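Cable clearance and keep-out zones for a bench arm against a wall

Posted in November by urkwood_bench

I am writing the cell rules for a small bench arm with a two-finger gripper and a wrist camera. The arm shares a room with ordinary office power: adapters, a power strip, network leads. Our site (Badunora, second floor) has a written rule for the big fenced cells but nothing for bench units, and the fenced rule makes no sense at this scale. It asks for 2,000 mm of clear floor on every side.

What do people use as a minimum distance between the reach of the gripper and mains wiring or loose cable? Is a software limit enough, or does it have to be a physical barrier? Speed is capped at 125 mm/s in teach mode. The task is pick and place of small parts on a flat work surface.

siliņa_cells

There is no single number that will pass every review. Do a risk assessment for the cell, write it down, and treat the following as a starting point.

Measure from the fingertip at full extension, with the longest part the gripper will hold. People measure from the flange and lose the length of the tool. On our unit the flange reach is 523 mm and the tool adds enough to put the fingers past the back of the table. 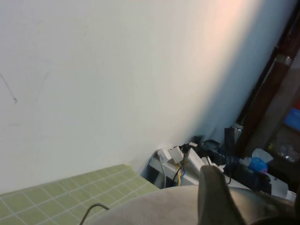

Keep-out zones should be drawn around everything the arm could snag, with the zone set larger than the object by the stopping distance at the highest speed allowed in that mode. Loops of cable need a bigger zone than the plug they run to, as they move when somebody tugs the other end. Black cables arcing over a power strip at the foot of a wall, with a yellow one dropping next to the adapters, go in as one zone covering the whole tangle. Do not try to model each lead. The same applies to a thin cable draped over the front of a cutting mat: either it is fixed down or the mat area under it is out of bounds.

On software versus physical: a software limit is fine for protecting the parts and the gripper. It should not be the only thing between the arm and mains power unless the limit is safety rated on your controller. Many small arms have a workspace limit that is only a planner setting and is ignored in hand-guiding mode. Check the manual for that exact point.

Order of work that we follow:

1. Move mains outlets out of reach if they can be moved.
2. Fix or sleeve what stays.
3. Add a rigid guard where 1 and 2 are not possible.
4. Set the software limit last, inside the guard.
5. Run the boundary at teach speed and record the result.

Repeat step 5 after any tool change or if the table is moved.

balau306

just use cable ties and turn the speed down. we never had a problem

urkwood_bench

Slow speed does not help with a snag. The arm keeps pulling until the force limit trips, and a plug can come partway out before that.

badunora_maint

Agree with most of the long answer. Two additions.

Mark the reach on the table with tape so people can see where loose items may not be left. The marked area should include the space above any shelf or tray within reach, at its full height. Upright objects get missed if the line is only drawn on the flat.

Put the emergency stop on the side of the bench away from the cables. Ours was on the same side for a while and you had to lean across the work area to press it. It was moved 306 mm along the front rail and the rule sheet now gives the position as a dimension from the left corner. The sheet also says who may change the zones. Without that line they get widened whenever a program does not fit.

I can't say if this satisfies your local inspector. Ask before you print the sheet.

Last updated: November

Contact | Copyright Urkwood Bench Automation Help | Back to top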